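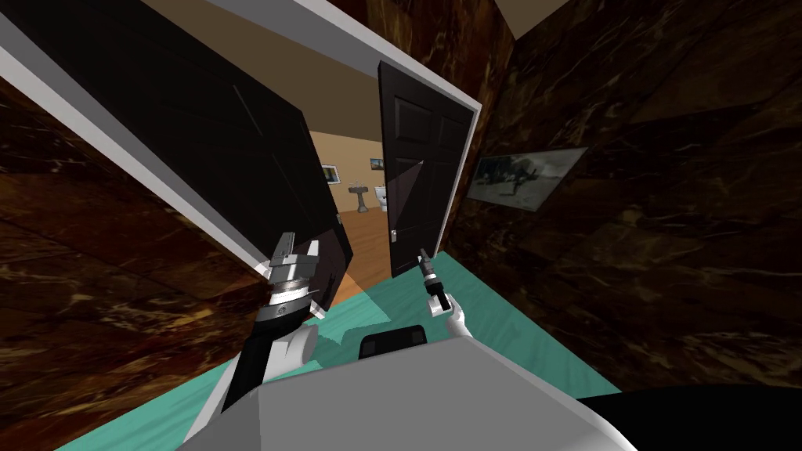 **Quando se pode dizer que um robô doméstico sabe abrir portas?**
Quando o resultado se repete em casas que o fabricante não escolheu, com as falhas publicadas ao lado dos êxitos.

7 de setembro de 2022

A Gretum divulga hoje o guia de boas práticas Flomano, dirigido a quem ensaia robôs de dois braços em simulação e depois vende os resultados como prova de segurança. Temos dúvidas sobre esse hábito, e o guia não as esconde.

Em junho revimos 300 relatórios de ensaio. Em 298 faltava a definição de "tarefa concluída". Uma taxa de sucesso de 99% sem essa definição serve para folhetos e pouco mais.

O guia pede que cada relatório indique:

- a versão do simulador e os parâmetros de atrito e de contacto;
- o critério de êxito, escrito antes do ensaio;
- todas as tentativas, incluindo as interrompidas;
- as colisões com aros, paredes e maçanetas.

A Poulain aplicou o texto a 3943 tentativas em corredores e casas de banho simulados. Os dados completos ficam disponíveis a pedido. A Jinditz recusou a cláusula das colisões, que considera excessiva. Mantivemo-la.

O Flomano é voluntário e não substitui ensaios físicos nem certificação. Duvidamos que um código sem sanções mude muito num ano. A próxima revisão está prevista para junho.

**Contacto:** gabinete de imprensa da Gretum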